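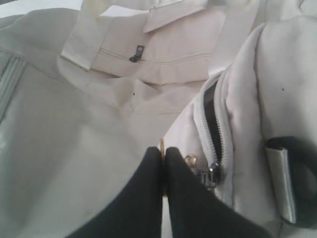 Kits & Grippers > Reviews and Buying Advice

Troladeck gripper kit, anyone else running one?

hollowshaft
Posted May 14, 2022

So I finally caved and bought the Troladeck, the full kit with the two-finger gripper and the little wrist camera. Paid $3289 before shipping, and yes, I winced. I've had it on the arm for 2 weeks and I've mostly been doing soft stuff: bags, pouches, a jacket, whatever was lying around the house with a zipper on it. The pic up top is from the wrist cam, with the fingertips closed on a skinny gold-colored bit of hardware on a cream bag.

What I like: the tips. They're rounded and they taper way down, so you can get at small hardware without grabbing a mouthful of fabric along with it. What I don't like: the software. The calibration screen logs me out if I leave it alone long enough to get coffee, and the manual has a whole chapter that belongs to some other model.

Anybody else using one on fabric? I want to know if I should keep it, I've still got time to send it back.

owino_v
I've got the older Nilton set and was thinking about switching. How's the camera up close? Mine turns to soup at that distance.

hollowshaft
Good enough for me! Look at the zipper to the right of the fingers in my pic, you can make out the white teeth and the black strip where it's open a little. There's even a tiny gold stud next to the fingertip. I haven't touched the focus since I bolted the thing on.

SelmaL
Gonna be the grump here. That's a lot of money for two fingers and a camera. I built mine from Lapointe parts for a whole lot less and it does zippers fine. Slow, but fine. And cream fabric with a dark gripper is about as easy as it gets for a camera. Try it with a black backpack and then tell me how you feel.

hollowshaft
Fair! I do have a black backpack. It's next on the list.

baudry_t
Selma, you also spent a whole winter on yours, I remember the thread :) Some of us have jobs and kids. I'd pay extra to skip that part.

My question is about the pads. Does the kit come with spares? I wore through a set on my last gripper doing nothing but canvas totes.

hollowshaft
One spare pair in the box. Replacements are $40 a pair from Skola, which stings. Mine still look new but I haven't done anything rough with them.

SelmaL
$40 for rubber. I rest my case.

HWong
I had one on loan for a month and sent it back, so take this for what it's worth. Grip was lovely. Where it let me down was pulling around a curve. On a straight zipper it was great, but as soon as the track bent the bag would come along for the ride and bunch up. I ended up clamping everything to the bench. Your zipper has a pretty good curve to it and there's all that puffy padding beside it, so I'd really like to hear how a full pull goes.

hollowshaft
OK that's useful, thank you. Did you have the force limit on the default? I turned mine down on day one because the default felt jumpy.

HWong
Default the whole time. Didn't know you could change it, that must've been in the chapter for the other model, ha.

owino_v
If somebody could post their force settings I'd be grateful. I'm this close to ordering.

hollowshaft
Will do, I need to get back to the machine and write them down. Backpack results in the same post.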